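Comparing two-finger grippers in a simulated kitchen

The test engineer at Lavent has spent most of the winter on one question: which parallel gripper the company should standardize on for its kitchen-handling work, and whether simulation can be trusted to answer it. The group had two candidates, one from Multum and one from Carré, and a limited number of hours on the physical arm. Most of the comparison was run in rendered kitchens first.

"We had a budget for one arm and we were going to have two grippers bolted to it in turn," the engineer says. "Every changeover costs half a morning. You remove the gripper, you mount the other one, you redo the tool center point, you redo the payload parameters, and then you find out the cable is routed wrong. In simulation the changeover is a line in a config file."

The simulator is Novow, which the group had already used for arm reachability studies. The kitchens are generated from a library of layouts and surface finishes. Thirteen were kept for the comparison. The rest were dropped for practical reasons: drawers that intersected the countertop, cabinets too low for the arm to clear, one layout with no collision geometry on the sink.

Each gripper was given the same set of 28 grasp tasks in every kitchen. The list leans toward thin and awkward objects. "Mugs and boxes tell you very little," the engineer says. "Both grippers pick up a box. The differences show up when the object is narrower than the fingertip, or long enough that the center of mass is well outside the grasp."

Long objects caused the most discussion. With a rod or a handle, a small error in finger alignment becomes a large error at the far end. The Multum fingers are flat and stiff, and the two faces stay close to parallel under load. The Carré fingers have a compliant layer, which is more forgiving during approach but lets a long object rotate once it is lifted. The group measured that rotation at the free end and found it hard to compare directly, as the compliance model had only three parameters and none of them came from the manufacturer.

"I would not publish the compliance numbers," the engineer says. "We fitted them against a bench test with a dowel and a dial indicator. They are good enough to rank two configurations. They are not good enough to predict a slip."

The control loop was the same for both. A wrist camera view and the joint states go into the policy, and the policy returns end-effector velocities and a gripper command. The camera was mounted behind the fingers and pitched slightly forward. An earlier mount sat higher, and the policy trained on that view failed more often on thin objects. Moving the camera closer to the finger axis recovered most of the loss, at the price of a worse view of the countertop.

Lighting was the second variable. The group ran seven lighting presets, from even overhead light to a single source with hard shadows. Dark surfaces under the single source were the worst case for both grippers. "The policy was using the contrast between the finger edges and the background more than we expected," the engineer says. "Put a dark gripper over a black counter and it loses its reference. We changed the finger material to a lighter gray in the model, and then we had to go and do the same on the hardware — which meant having a set of fingers anodized again."

Physical trials began in March and are still going. Over 36 hours of arm time have been logged, most of it with the Multum unit. So far the ranking from simulation has held for rigid objects. It has not held for anything flexible. The engineer expected that and did not include flexible objects in the final score.

Asked what he would change about the method, he lists the contact settings first. The default solver step was too coarse for thin objects between rigid fingers, and the first week of runs showed jitter that had nothing to do with either gripper. Halving the step removed it and roughly doubled the run time. He would also fix the camera mount before starting.

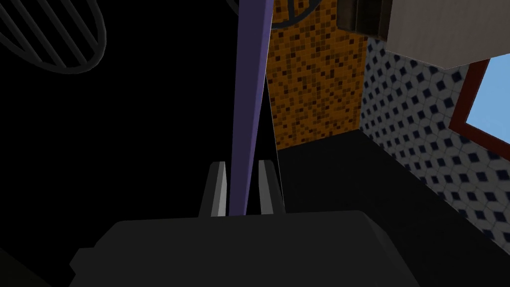
"The other thing is logging," he says. "We saved the joint states at full rate and the wrist view at a much lower one, to keep the files small. Then every time a grasp went wrong, the part we wanted to look at fell between two saved views. Next time I would store everything for the last two seconds before closure and throw away the rest of the approach."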